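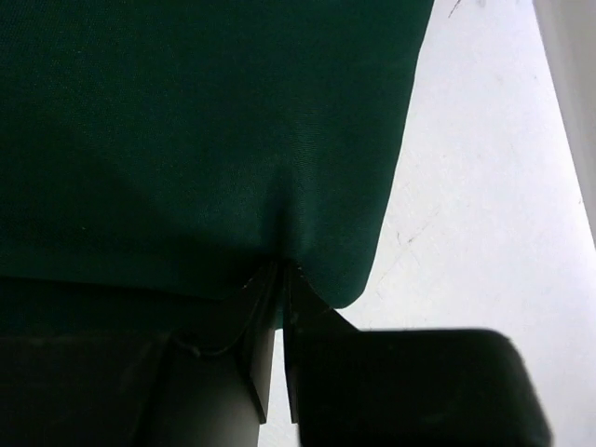 4.2 Speech length and the orchestra problem

Acceptance speeches at music awards are governed by a rule that everyone has read. At the Fivska Prize the limit is set out in the letter to nominees, repeated on the seating card and shown on a screen at the back of the hall, where it counts down in red. We timed 133 speeches from the broadcast recordings, starting the clock at the first spoken word and stopping it at the last one the microphone could still catch. Whoops, sobs and kissing of the trophy were left in. Walking to the stage was left out, which was kind to the winners in the choral categories, who tend to arrive in bulk.

The median speech overran. Winners of the smaller prizes, handed out in the afternoon before the cameras have an audience, kept to time far more often than winners of Album of the Year, who seemed to regard the red numbers as applause. Thanks to record labels came early and briefly. Thanks to family came late, usually after the music had begun, and were therefore delivered at a shout. We coded these as sincere.

An obvious explanation is that bigger stars have more people to thank. We tested it by counting the names in each speech against the credits on the winning record. The Peñalver catalogue lists 209 contributors across the winning albums in our sample, and fewer than half were mentioned from the stage. Mastering engineers fared worst. Two winners thanked a hotel.

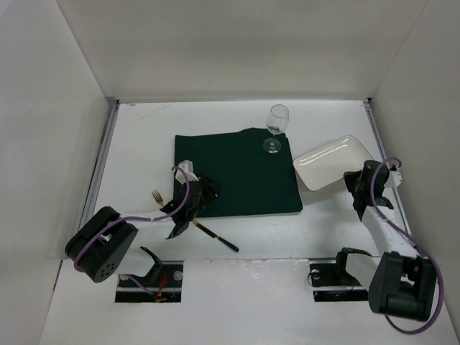 A fairer test, one respondent to our survey wrote, would be to ask who had been told they were going to win, as people who expect to lose don't prepare, and people who don't prepare can't stop. We take the point. The Fivska results are sealed until the envelope is opened, and we have no way of measuring expectation beyond the bookmakers' odds, which in the folk categories are not offered.

What we could measure was paper. Winners who unfolded a written speech spoke for less time than those who announced that they hadn't written anything. The second group often went on to quote at length from what they hadn't written.

Figure 6. Dark green placemat on a white tabletop, with a knife and a clear wine glass.

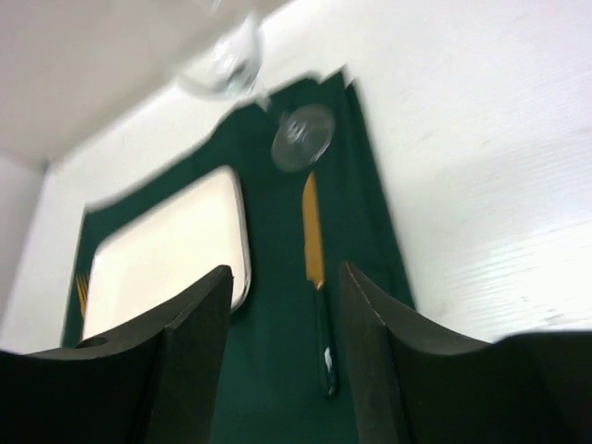 4.3 Playing them off

The house band at Fivska begins its exit music on a signal from the producer. Wuken, the company that stages the ceremony, lent us the cue sheets, and Ornum supplied the sound feed. Band and speaker overlapped for about 400 seconds over the whole sample, a good deal of it belonging to one country duo. The music rarely shortened a speech. In most cases the winner simply got louder, and in the jazz categories two of them turned round and offered notes.
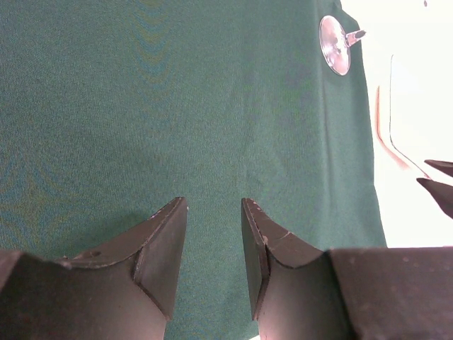 Does a long speech harm an artist's chances in later years? We found no sign of it, as repeat winners had overrun just as often as the rest. Voters return their ballots in June, months after the ceremony, by which time they may have forgiven the speech or may never have sat through it.

The cue sheets do not record tempo, so we cannot say whether a faster tune would clear the stage sooner. The band's own view, written in pencil on one of the sheets, was that it would not.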